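Four days on foot around Finow

I had wanted to walk the Finow valley for a few years and finally took the time off in August. I went for four days, stayed in the same place every night, and did day walks from there. I know some people like to move on each morning with everything on their back. I did that in my thirties and my knees have an opinion on it now.

Getting there took most of a day. The train goes as far as Mekent, and from Mekent there is a bus, number 418, that runs up the valley and stops at every farm gate on the way. The driver sells tickets but does not take cards, so get cash at the station. There is one machine, next to the bakery, and it was working when I got there.

I stayed at the Lindemann guesthouse, at the top end of the village past the church. It is an old building with 1828 cut into the stone over the front door, and the floors upstairs slope enough that I put a folded sock under one leg of the nightstand. The room was small and clean. The bed was hard, which I like. Breakfast was bread, boiled eggs, two kinds of cheese and a very good plum jam, served from seven. If you want to start earlier they will pack it for you the night before, but you have to ask before dinner is over.

The first full day I did the lake loop. It starts behind the sawmill and goes through beech woods the whole way to the water. There is not much climbing. The lake is narrow and dark and colder than I expected for the time of year. I swam for a few minutes anyway and then sat on the dock eating a cheese sandwich until I warmed up. Two families came by with an inflatable boat and I left them to it.

The path back on the far side is not as well kept. After the footbridge there is a stretch where the waymarks are painted on trees that have since come down, and I went wrong twice. If you end up at a deer fence with no gate, turn around. The right path is below you, closer to the stream.
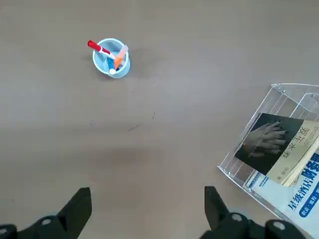 The second day was the big one, up to the ridge. I left at 6:30 with my packed breakfast and was glad of it, as there is no shade at all on the last part and the sun was strong by mid-morning. The climb is steady and a bit dull for the first two hours, on a forest road used by logging trucks. Then it comes out on open grass and the view goes all the way down to Mekent. There is a bench at the high point and a metal box with a book to sign. I signed it.

For the way down I took the steeper route past the Uduron huts. These are old herders' huts, most of them without roofs, and one has been fixed up as a shelter with a table and a stove. There is a spring next to it with a pipe and I filled both bottles. Going down from there was hard work. It is loose stone for a long way and I would not do it in the rain. Poles helped a lot. I had nearly left mine at home.

It did rain on the third day, from breakfast until late afternoon. I walked down to the village museum, which is two rooms over the fire station and covers the sawmill, the floods and a lot of lace. After that I read in the guesthouse sitting room and wrote postcards. Lunch was soup at the inn by the bridge. They had run out of dumplings by one o'clock, so go early if you want those.

On the last day I had only the morning, with the bus leaving at 1:15. I did the short walk to the chapel and back, an hour each way with a stop. Everything was dripping and the mud was deep in places, but the air was clear and I had the path to myself. I saw a black woodpecker, or at least I heard it and then saw something large and black fly off.

A few practical notes. The small grocery closes from noon to three and all day Monday. Phone signal is fine in the village and gone as soon as you are in the woods, so download your map. The paper map they sell at the guesthouse is better than the one from the station and costs less. I brought trail shoes and managed, but for the ridge I would take boots next time.

I would go back, probably in early fall when the beeches turn. There is a longer route from the huts that comes down in the next valley, and the woman at breakfast told me there is a bus back from there on weekdays. I have not been able to find the timetable yet.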